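Re: [homebots] can they tidy a living room yet?
From: Mieke Van Hecke
To: homebots list
Date: 5 February 2022

On the list, Rahimi wrote:

> Voltwood are quoting 3,000 for the arm and saying it'll
> clear a sofa by May. Has anyone seen one do a chore start
> to finish, without a person stepping in? My mum is asking
> and I'd rather not tell her rubbish.

Quick one, on my way out.

Short answer no, not a whole chore. Bits of one. We've been at the "clear the sofa" job in simulation since before Christmas. Camera and the little rotor model on the seat, arm next to the armrest, pick both up, put them away. A child's job. Page from our wiki pasted below, excuse the formatting.

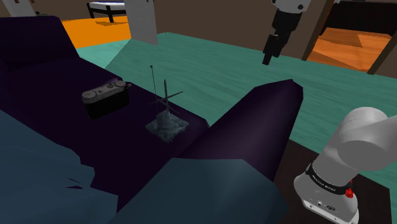 Page last changed: 3 weeks ago by mieke

Last batch was 165 runs, 70 good. The camera is the easy one - boxy, you can get hold of it. The rotor model is a pain. Thin blades, long thin rod on top, and it stands near the corner where the seat meets the armrest so there isn't much room to come in from the side. Most of the fails are there. Grabbing by the base is better but then teh wrist wants to be where the armrest is.

And all that is simulated. Crumpled-looking cushions that don't sink when you lean on them. The Praltville people tried a real sofa and got nowhere near our numbers, ask them.

So for your mum - I'd wait. If Voltwood have a video ask for the uncut one, and ask who put the things on the sofa. Desoston did a decent job of wiping tables but thats a different problem, nothing to pick up.

Can send the run logs if anyone wants them, they're big. Back Tuesday.

Mieke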